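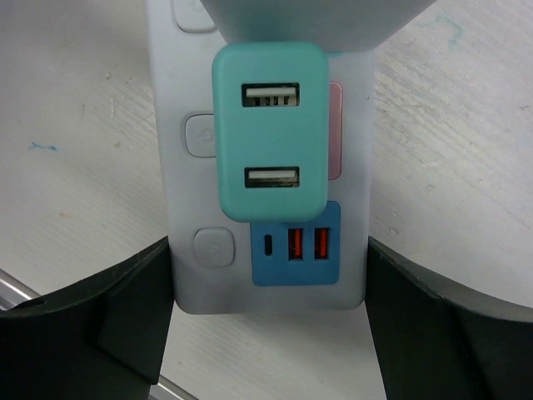 The Zenisham collection has entered its second phase, and I wish to record how the examples are being gathered while the practice is still fresh. Each example consists of one attempt by the arm, guided throughout by an operator, together with a written note of what was intended. Power strips were chosen for this phase for their awkward proportions. With a finger on either side of the lower end, the charger ports and the row of buttons remain in view of the wrist camera, and operators are asked to keep them so wherever possible. We hold 336 examples at present, against an agreed total of 792.
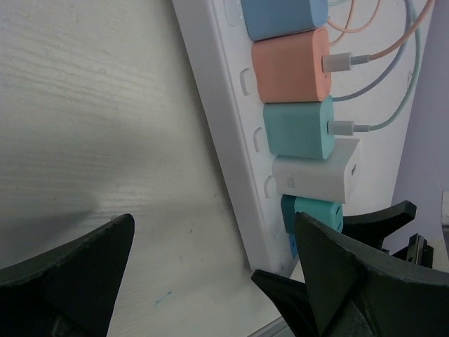

Chargers and cables on the strip, seen from the wrist.

Failed attempts are retained and marked as such. I argued for this in May, and remain of the view that a learning system shown only clean work will be poorly prepared for a tangle of cords.

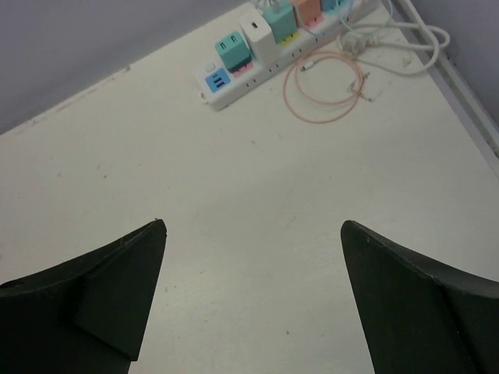
Fredy Ticona has written to question the total. He would prefer fewer examples with the starting positions varied more widely, and considers that the last 9 sessions repeat one another too closely. I shall put his point to Teófilo Sotelo before the schedule is settled.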